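# The two-piece box, and why the fit matters

Most small electronics still arrive in a rigid set-up box: a base with four walls, and a lid that drops over or onto it. The format is old and the tooling is cheap. It is also easy to get wrong by a fraction of a millimeter, and the customer notices that fraction before seeing the product.

Davoud Kermani has spent most of his working life on that fraction. His workshop in Brindport makes short runs of rigid boxes, seldom more than 200 of a pattern, for instrument makers who ship in small volumes. The order on the bench when I visited was for 100 boxes for a pressure gauge sold by Flimine, and the first dozen had already been rejected for a lid that fell too fast.

## Drop time

A well-fitted lid traps air as it comes down. The air has to leave through the gap between the inner wall of the lid and the outer wall of the base, so the gap sets the speed. Too wide, and the lid rattles in transit. Too tight, and the user has to shake the base out, which is how contents end up on the floor.

Kermani tests with the lid set square on the base and released. He writes the result in pencil on the underside of the sample. The wrap adds thickness on every face, and a change of paper can move the result more than a change of board. The Flimine job was quoted in March on one paper and produced on another, with a softer surface that gripped at the corners when pressed but left the walls slack. The fix was a new cutting pattern for the lid - the base stayed as it was.

## Corners and dark paper

Black wraps are the least forgiving. Any break at the fold shows as a pale line, and matte finishes hold marks from handling. The workshop cuts its black stock last in the day, after the benches have been wiped, and the wrappers change gloves between trays.

Corner tape is applied to the bare board before wrapping. On a small box the four taped corners carry most of the strength, and Kermani considers heavier board a poor substitute. His reference sample is pattern 619, a squat black box made for Daneshvar's bench meters. It has been opened and closed by every trainee in the building and its corners are still closed up.

## Lettering on the lid

Print direction is decided late and often badly. Lettering set along one edge reads correctly from one side of the table only, so the designer has to settle which way the box will face when it is opened. A large product name can run up the panel, with the company name kept small near an edge. The RealSense lid follows that plan, its product name in white and bright blue and a small white "intel" near the lower edge.

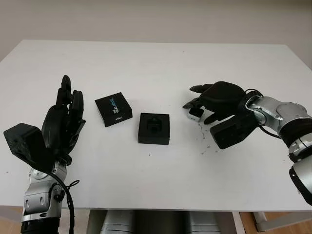
## Fitting out the base

The base gets less attention in sales literature and more in the workshop. A thin rim looks neat but gives the thumb little to hold, so the insert has to do its share. Three methods are in regular use at Brindport:

- Die-cut foam, for anything with a lens or a dial.
- Folded card, scored to stand clear of the floor of the box.
- Molded pulp, ordered in from Dolow, with a minimum that rules it out for most short runs.

Folded card is the house preference. It packs flat, takes the same glue as the wrap, and can be recut in an afternoon if the product changes by a few millimeters. Foam is cleaner in appearance but sheds at the cut edge, and the offcuts go to landfill.

The finger notch is cut on the long side of the insert, 20 millimeters wide. Customers regularly ask for it smaller. Kermani sends them two samples, one at each width, and waits for the order form to come back.

The revised Flimine lids were due off the wrapping bench on 3rd May, with the gauges to be packed at the customer's own site the following week.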